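I have now spent 26 days trying to return one bathroom faucet, and I would like to walk you through it, because my wife has asked me to stop walking her through it.

The faucet is called the Ilton. It comes from a company called Koutsoukos, and it cost more than our first couch. I picked it because the handle felt nice in the showroom.

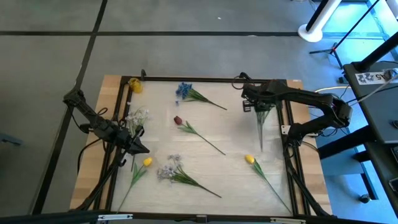

Anyway, the Ilton arrived in July with two left handles. Hot and hot. I checked the box for a cold one, then the other box, then the recycling bin, where I had already put the box the first box came in.

I called the number. A recording told me I was caller 48. I put the phone on speaker and grouted a whole row of tile, badly, while a saxophone did something to me I'm still working through.

Then I got Kvido Hubáček. Kvido was lovely. Kvido asked if I had tried turning the handle around.

I had tried turning the handle around.

Kvido opened a ticket. The ticket said "customer unhappy with temperature."

A week later a package showed up! Inside was a third left handle. I now own enough hot for a small hotel.

So I called again and got Ctibor Kopecký, who is Kvido's supervisor and sounds like he's been up since Thursday. Ctibor said cold handles ship out of the Stostow warehouse and hot handles ship out of somewhere else, and the two places don't share a computer. He said it the way you'd mention a divorce in the family.

I asked for a refund. He said sure, send it all back in the original packaging. See above re: recycling bin.

Things I have said out loud to a grown man on the phone this month:
"I do want the cold one, yes."
"No, just one."
"I understand that it's a matching set."

Meanwhile we've been brushing our teeth in the kitchen. You get used to it. The light's better, and you can keep an eye on the toast.

My neighbor Asta, who has redone two bathrooms and fears nothing, came over to look. She picked up one of the hot handles, pried off the little red dot with a butter knife, and screwed it on the cold side. It points the wrong way. It works fine.

I have been on hold with these people for most of a summer and the fix was a butter knife.

You do have to push the cold side away from you to turn it on, like you're mad at it. I am, so that's going well.

Asta wouldn't take any money. She took a hot handle, though. Says she might need it.

Update: Ctibor emailed. The refund is approved - minus a restocking fee, plus a survey. I have 1,910 characters to describe my experience and I've used all of them on the saxophone.

Update again: doorbell. Small box from Stostow. It's a soap dish.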